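How Sticky Tape Works

Reading level: Years 5 and 6
Topic: Materials
Last checked: 7/10/19

Tape is a thin strip of material with a layer of adhesive on one side. The strip is called the backing. The adhesive is the part that sticks. Most rolls of tape in a house, a school or a garage are built this way, although the backing and the adhesive change a great deal from one kind to the next.

This page explains what adhesive is, why it sticks, why it sometimes lets go, and how the common kinds of tape differ. Words in the glossary at the end are worth learning before you start.

What the adhesive is made of

The adhesive on tape is a pressure-sensitive adhesive. It does not need water, heat or drying time. It needs only to be pressed against a surface. White glue is different. It goes on as a liquid and hardens as the water leaves it. Tape adhesive never hardens in normal use. It stays soft for as long as it works.

Pressure-sensitive adhesive is made of polymers. A polymer is a very long molecule built from many small units joined in a chain. Natural rubber is a polymer that comes from the sap of the rubber tree. Acrylic is a polymer made in a factory. Rubber adhesives usually grab quickly. Acrylic adhesives often take longer to reach full strength, but they stand up better to sunlight and age.

Rubber by itself is not very sticky. Makers add a resin called a tackifier. Some tackifiers come from pine trees.

Why it sticks

All molecules attract each other slightly when they are very close together. These small attractions are called van der Waals forces. One of them is extremely weak. A strip of tape has an enormous number of them, and together they are strong enough to hold a parcel shut.

The forces act only over a very short distance. Two hard, flat objects, such as two wooden blocks, do not stick together because their surfaces are rough when seen through a microscope. They touch at a few high points and nowhere else. Soft adhesive flows into the low points. The more of the surface it reaches, the more molecules are close enough to attract.

Pressing the tape down pushes the adhesive into the gaps. A firm rub with a thumb gives a stronger bond than a light pat. Time has the same effect. Tape left overnight is often harder to remove than tape put down a minute ago, as the adhesive has gone on flowing.
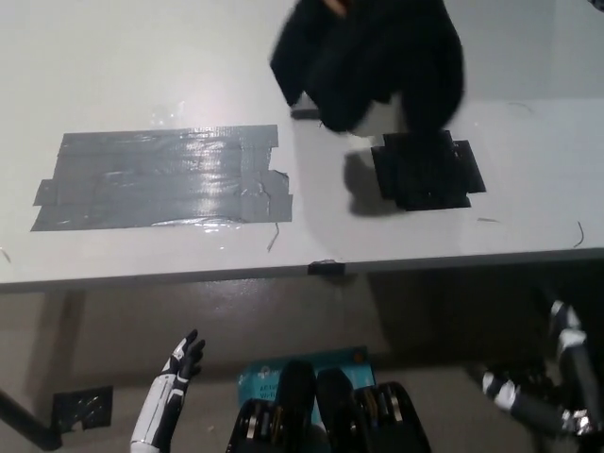
TYPES OF TAPE

Duct tape. The backing has a cloth mesh inside a plastic coating. The mesh gives strength, and the plastic keeps water out. The threads of the mesh also let a person tear the tape by hand, in a fairly straight line. The ends are seldom perfectly neat. Duct tape is commonly silver-grey but is sold in many colours, black included. One strip covers a narrow area, so wide patches are made by laying strips side by side with the edges overlapping. Grey duct tape has a shiny surface that reflects lamps and ceiling lights.

Masking tape. The backing is crinkled paper. The crinkles allow it to stretch a little and follow a curve. The adhesive is weak on purpose so that the tape comes away after painting.

Clear office tape. The backing is a thin plastic film. It tears badly by hand, which is the reason the dispenser has a row of metal or plastic teeth. The teeth make a tiny cut, and the cut runs across the film.

Electrical tape. The backing is a stretchy plastic called vinyl. It does not conduct electricity well. It can be pulled tight around a bend. Children should not repair electrical cords with it or with any other tape.

Cloth sports tape. The backing is woven cotton. It lets some air and sweat through.

Double-sided tape. There is adhesive on both faces. A strip of treated paper or film, called the liner, stops the roll from sticking to itself.

Three kinds of strength

Engineers use three separate words where most of us would say "sticky".

Tack is how fast the tape grabs when it first touches something. A sticky note has some tack but is easy to lift.

Peel strength is the pull needed to lift the tape from one end, bending it back as you go.

Shear strength is how well the tape resists sliding along the surface. A hook taped to a wall depends on shear strength, as the weight pulls downward along the wall.

Peeling is much easier than sliding. When you peel, the whole pull acts on one thin line where the tape is lifting. When you try to slide the tape, the pull is shared over the entire area. To test this, put a strip of tape on a smooth bench with one end left loose. Pull the loose end up and back. Then put down a fresh strip of the same length and pull its loose end flat along the bench. Compare the two.

What stops tape from sticking

Dust. The adhesive bonds to the dust, and the dust is not attached to anything. Fibres from clothes and carpet do the same.

Oil and grease. These form a slippery film between the adhesive and the surface. Fingers leave a small amount of oil on everything they touch.

Water. Most adhesives cannot push water out of the way.

Cold. Polymers become stiffer at low temperatures and do not flow. Tape put on a freezing window in a Canadian winter may fall off before it has bonded.

Heat. Warm adhesive becomes too runny. It may slide, or it may stay behind as a gummy layer when the backing is lifted.

Some plastics. The non-stick coating on a frying pan has only a very weak attraction to other molecules. Tape lifts off it with little effort.

Why tape does not stick to its own roll

It does stick, but not strongly. The back of the tape is usually coated with a very thin release layer. The adhesive bonds poorly to this layer and well to most other things. Between the adhesive and its own backing there may also be a primer, which holds the adhesive in place. Without the primer, the adhesive could come off onto the next turn of the roll.

How a roll is made

The Emska plant coats its tape in wide sheets. The backing passes under a roller that spreads the adhesive evenly, then through an oven or under a lamp that sets the polymer. The finished sheet is wound onto a large spool called a jumbo roll. One jumbo roll at Emska holds 3,250 metres of tape. It is unwound, slit into narrow strips by a line of blades, and wound again onto cardboard cores.

Samples are tested before the rolls are packed. In the peel test, a strip is pressed onto a steel plate with a heavy roller and pulled away by a machine that records the force. In the shear test, a weight is hung from a strip and a clock is started. The Skotomum general-purpose tape has to hold its weight for 77 hours to pass.

Removing tape

Pull slowly, with the tape folded back close to the surface. Fast pulling makes the adhesive act more like a solid, and it may take paint or paper with it. A hair dryer on a low setting softens old adhesive. Ask an adult to do this part. Gummy marks can often be rubbed away with a little cooking oil on a cloth, followed by soapy water. Test a hidden corner first.

Glossary

Adhesive: a substance that holds two surfaces together.
Backing: the strip that carries the adhesive.
Liner: a cover that is peeled off before use.
Polymer: a long chain molecule.
Shear: a force that acts along a surface.
Tackifier: a resin added to increase tack.

Next in Materials: Why Rubber Stretches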